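Last edited: 30/01/2020

# Ferkano cloth recordings

This folder has the recordings of the Jatis student club for our term project on cloth handling with two arms. Rosário Loureiro wrote the recording scripts and Ilídio Marinho checked the labels. For questions, please write to one of us through the club list.

## What is inside

The set has 354 episodes. We use 300 for training and 37 for testing. The remaining ones are in `rejected/`, and we keep them for the members who want to study the mistakes of the operator.

Each episode has the video of the head view, the joint positions of both arms and the state of both grippers. The task name is written in `task.txt`, for example `hold_both` or `pass_left_right`.
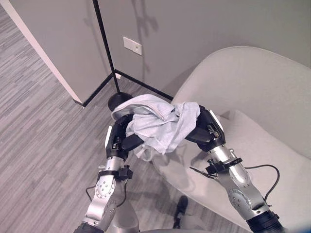

*Task `hold_both`: the blue cloth held by both grippers over the armchair.*

The label `shared` means that both grippers hold the cloth in the same moment. We set it by hand, and it can be wrong by a few images at the start and at the end. If your method needs exact times, please use the gripper state instead.

## How to load

```
python load.py --root ferkano --split train
```

The script reads 100 episodes in one pass. If your computer has little memory, change `batch` in `config.yaml`.

## Known problems

- The cables of the arms come into the view in many episodes.
- The names of the tasks changed in August. Old names are listed in `names_old.csv`.
- Depth is not recorded.

## Use

Members of the club and students of the Czarnecka course can use the data freely. Other people should ask first.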